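Nustley Home Weather Station review: three seasons with a stick in the garden

The Nustley arrived on 24th September in a box big enough for a microwave, and I have now lived with it long enough to hold opinions. 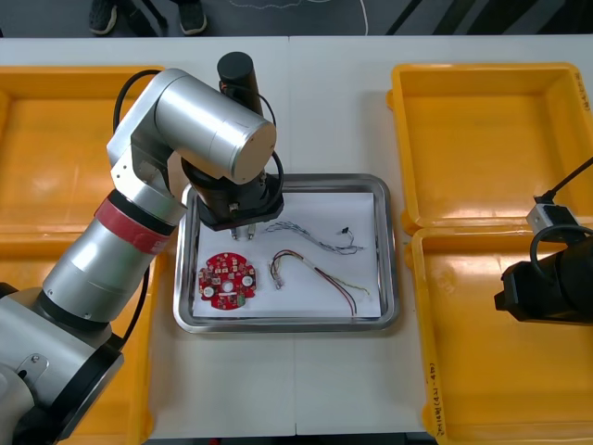
I should say at the start that I did not need a weather station. I have windows. I have a phone which will tell me, with total confidence, that it is dry outside while I stand in the rain reading it. But there is an age at which a person begins to tap barometers in other people's hallways, and I reached it early.

The Nustley comes in two halves. The outdoor half goes on a pole and holds the rain gauge, the wind cups, the vane and a thermometer tucked inside a stack of white plastic saucers. The indoor half is a screen on a stand. They talk to each other by radio, up to 115 metres if you believe the leaflet, and as far as the other side of my kitchen wall if you believe me. I moved the screen from the dresser to the windowsill and it has been fine ever since, apart from the week it decided we had no wind. (We had plenty of wind. We had next door's trampoline.)

Setting it up

The leaflet allows 20 minutes. It took me an afternoon, most of it spent on a single bracket that can be fitted four ways, three of which look right. The pole isn't included. Nor are the batteries, though you do get a small spirit level, which I've since used to establish that none of my shelves are straight.

The vane has to point north while you switch it on, or it will be wrong for ever. I did this with the phone compass, then did it again after noticing I was standing next to the car. Do it away from the car.

After that you put in your height above sea level and your local air pressure, for which the leaflet suggests asking a nearby airfield. I didn't ask a nearby airfield. I copied it off the television.

Is it any good?

Temperature, yes. I hung an old glass thermometer beside it for a fortnight and the two of them agreed like an elderly couple, which is to say within a degree and with some muttering. Put it in full sun, though, and the summer readings get silly by lunchtime. Mine now lives on the north side of the shed and has calmed down.

Rain is the best thing about it. A tiny bucket inside the gauge fills, tips and counts itself, and the screen keeps the total by day, month and year. I find this far more gripping than I'd like. In November we had a night so wet that I got out of bed to look at the number, and then woke somebody up to tell them the number. This wasn't well received. The gauge does clog with leaves, and when it clogs it reports a drought, so you'll need to lift the funnel off and give it a wipe now and then.

Wind is so-so. The cups spin nicely and the gusts look believable, but my garden has a fence on two sides and a hedge on the third, so what I am measuring is mainly the fence. To do it properly you'd want the thing ten metres up in an open field. I don't have an open field. I have a patio.

The forecast, a little picture of a sun or a cloud in the corner of the screen, is best thought of as decoration. It showed sun throughout the trampoline business.

The screen and the app

The screen is clear and bright – a bit too bright, even on the lowest setting, and at night it lights the kitchen a pale blue that makes the fridge look haunted. The buttons are along the back where you can't see them, and there are two that do the same thing. Holding one of them down wipes your yearly rain total without asking. I know this now.

The app is called Nemico. It wants an account, a password with a symbol in it, and permission to send me news. In return it draws some handsome graphs and lets me check my own garden from the supermarket. It logs me out whenever it feels neglected. I've stopped arguing and use the screen.

How it compares

Before this I had a Tuneck, the cheap one, which measured temperature and damp and fell off the wall. It was a third of the price and I bore it no ill will. If all you want to know is whether to bring the geraniums in, buy that and a better screw.

At the other end is the Nikolaidis, which a neighbour has on his roof and which looks as though it could land aircraft. It costs a great deal more and by every account is better at wind. His rainfall last winter came out a shade above mine. I maintain his gauge is under a tree.

Good points: the rain gauge, the readable screen, batteries that have lasted well so far.

Bad points: the bracket, the app, that button on the back.

Four stars. I'd have given it four and a half if it hadn't lost my rain.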